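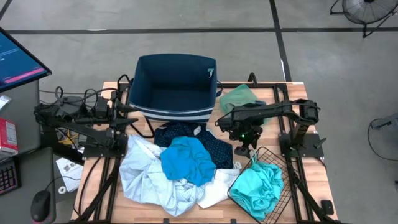 洗濯物の仕分け、教示中の作業台。右手側のワイヤーかごにはティール色の布が入っています

「ロボットに洗濯物を片付けてもらいたい!」と言い続けて早数年、ようやくそれらしい環境が手元にそろったので、今日はErkauの双腕教示キットの感想を書きます。長いです。お茶でも淹れてから読んでください。

先に立場を書いておくと、わたしはHekariという小さな工房で、布ものを扱う自動化の下請けみたいなことをやっています。プログラムは書けるけど、制御の専門家ではないです。ロボットの勉強もほとんど独学。なので「逆運動学の解がどうこう」みたいな話は出てきません(期待していた方、すみません)。キットは自腹で買いました。メーカーさんとは何のつながりもなくて、問い合わせのメールを何通か送っただけです。

で、何ができるキットかというと、手元の小さいアームを人間が握って動かすと、作業台の上の黒いアームが同じ動きをする、いわゆるリーダー・フォロワー式の遠隔操作です。動かしたときの関節の角度とカメラの映像がまとめて記録されて、それを学習にまわす。もうひとつ、アームの力を抜いて直接手で持って動かす「手取り教示」モードもついてきます。わたしは両方使いましたが、布に関しては圧倒的に前者でした。理由はあとで書きますね。

■組み立て

アルミフレームで縁取った木の天板に、左右のアームをベースプレートごとボルトで留めます。天板と床まわりは別売りなので、うちは手持ちの材料で組みました。床には黒いテープで線を引いてあって、台がずれたらすぐ戻せるようにしています。これはやっておいたほうがいいです、ほんとに。台が少しずれただけで、前に録ったデータと見え方が変わって泣きます。

説明書は英語で、図は親切。ただボルトの長さが2種類あるのに、袋に何も書いていない! 片腕を留め終わってから「あれ、これ短いほうだ」と気づいて全部やり直しました。袋にシールを一枚貼ってくれるだけでいいんだけどなあ。

ケーブルは、正直きれいにはまとまりません。左腕の上のほうで輪になってもつれているのが写真でもわかると思います。付属の結束バンドで固定してみたら、腕を伸ばしたときに突っ張って動きが渋くなったので、結局ゆるく遊ばせる方向に落ち着きました。見た目を気にする人にはつらいかも。わたしは三日で慣れました。

■最初の一時間は、自分の下手さとの戦い

電源を入れて、リーダーを握って、さあ動かすぞ!となってまず思ったのが「自分の手って、こんなに賢かったのか」ということです。ふだん、シャツをつまむときに何も考えないじゃないですか。それがグリッパー越しになった途端、どこをつまめば持ち上がるのか全然わからない。つまんだつもりで空振り、つまめたと思ったら下の布まで一緒についてくる、かごの縁に引っかける。最初のころの記録を見返すと、酔っぱらいのUFOキャッチャーみたいです。

遅れはほとんど気になりませんでした。手を動かすとすぐついてくるので、慣れてくると自分の腕が伸びた感じになります。この「伸びた感じ」が来る瞬間がたまらなく楽しくて、初日は夕飯を忘れました。

足りないと感じたのは手ごたえです。布をつまんでも、リーダー側にはほぼ何も返ってきません。固いものなら見ていればわかるんですが、薄い布は、つかめているのかいないのか目でも判断しにくい。わたしはいつのまにか、つまんだあと一回小さく持ち上げて確かめるクセがつきました。そしてこのクセ、学習させたらロボットにもしっかりうつりました(かわいい)。

■お題は「仕分け」

課題は単純にしました。山になった洗濯物から一枚ずつ取って、紺色の布の収納ボックスか、黒いワイヤーかごのどちらかに入れる。それだけ。たたむのはまだ先の話です。

布は、わざとばらばらなものを混ぜています。白い水玉の入った濃紺のもの、目のさめるような青、くしゃくしゃの水色のシャツ、白い布。色がはっきり違うと人間にも見分けやすいし、カメラにも優しいだろうという素人考えですが、悪くなかったと思います。意外に手こずったのが濃い色の組み合わせで、紺のボックスの近くに紺の水玉があると、操作しているわたし自身が境目を見失うんですよね。モニターで見ながらやっているとなおさら。これから買う人は、入れ物と中身の色を変えてください。わたしはボックスを買い替えるのが惜しくて、そのまま続けています。

ワイヤーかごは見た目が好きで選んだんですが、これは失敗寄りでした。指先が網目に入ると抜くのに気をつかうし、布も引っかかる。斜めに置いたほうが右腕から入れやすい、という発見はありました。中身がたまって縁から盛り上がってくると、上から置くだけでいいので急に楽になります。

■手取り教示は布に向かない(うちの場合)

さっき後回しにした話です。アームを直接持って動かすモード、これ自体はよくできていて、力を抜いたときの軽さは感動ものでした。位置決めだけなら断然こっち。ボックスの真上まで手で持っていって「はい、ここ」と覚えさせるのは、小さい子の手を取ってお箸を教えているみたいで、なんだか情がわきます。

ただ、布をつまむとなると、自分の腕と体が台の上にかぶさってしまうんです。カメラに映るのはロボットの仕事より、わたしの袖と後頭部。しかも両腕を使う動きだと、こっちの手が足りない。結局、左右をひとりで動かしたいなら遠隔操作一択でした。

このへんは知人のRaimo Hirvonenさんとも話したんですが、彼は固い部品の箱詰めをやっていて「手取りのほうが速いし疲れない」派。同じキットでも扱うもの次第で評価が逆になるんだなあと、おもしろかったです。購入を迷っている方は、自分が何をつかませたいのかを先に決めるのがいいと思います。

■記録ソフトのこと

ソフトはMajimbunという名前のものが付属します。開始と終了をキーボードで打つ方式で、これが地味に困る。両手はリーダーでふさがっているのに、どうやって押すの?という。わたしはUSBのフットペダルを足して解決しました。最初から付けてほしいです、これは声を大にして言いたい。

一方で、失敗した回をその場で捨てられる機能はすごく便利です。あと、録ったものを再生すると左右の腕の動きを別々に確認できて、「右ばっかり働いてるな」みたいなことがすぐわかります。わたしは右利きで、案の定、左腕がほとんど遊んでいました。途中から意識して、左側に寄った布は左で取るようにしています。

これまでに録ったのは1552回分。書いていて自分でも引いてますが、一回が短いので、ラジオをかけながらだと案外いけます。ただ、続けてやるのは4セットまでと決めました。それ以上やると操作が雑になって、あとで見返してがっかりするので。土曜の午前中が一番集中できて、夜はだめ。眠い人のデータで育つと眠そうな動きになります。冗談みたいですけど、動きのためらいかたが似てくるんですよ。

■で、覚えたの?

覚えました! といっても完璧にはほど遠いです。広がっている布を一枚取って、空いているほうの入れ物に運ぶ、ここまではかなり安定しています。苦手なのは布が重なっているとき。青いのを取ったつもりが下の白いのも連れてきて、両方まとめてかごへ、というのをよくやります。怒れません。わたしも録っているときに何度もやっているし、そのうちの何回かは捨てずに残してしまったので。

それでも、自分の手の動かしかたをまねたアームが、ひとりでシャツに手を伸ばすのを最初に見たときは、声が出ました。コードを一行ずつ書いて動かしたときとは全然違ううれしさです。

■似た製品と比べて

以前、Stutevbergの片腕キットを借りて使ったことがあります。あちらは部品の質感がよくて、関節の動きも静か。でも片腕だと、布は「押さえておいて引っぱる」ができないんですよね。箱や瓶を運ぶならStutevberg、布ならErkauの双腕、というのが今のわたしの結論です。

ちなみに音はErkauのほうがします。うちは扇風機も回しているので気になりませんが、静かな部屋だと耳につくかもしれません。

■よかったところ
・遅れが少なくて、操作していて楽しい
・失敗した回をすぐ捨てられる
・手首に緑の小さなランプがついていて、かっこいい(大事)
・問い合わせの返事が早い。担当のHalyna Kostiukさんは、ボルトの袋の件も「次のロットで直します」と書いてくれました

■いまひとつなところ
・ケーブルが散らかる
・つかんだ感触が手に返ってこない
・記録の開始がキーボードのみ
・ボルトの袋!

10点満点でつけるなら9点。フットペダルが同梱されたら満点にしてもいいです。ひとりで両腕の教示を始めたい人、とくに布みたいなぐにゃぐにゃしたものを触らせたい人には、おすすめできます。反対に、箱を開けてすぐ家事をしてくれるものを想像している人は、やめておいたほうがいいです。教える時間のほうがずっと長いので。

次は靴下を混ぜてみるつもりです。左右をそろえるところまでいけるかどうか。フットペダルの型番と設定を知りたい方はコメントください、まとめて返事します。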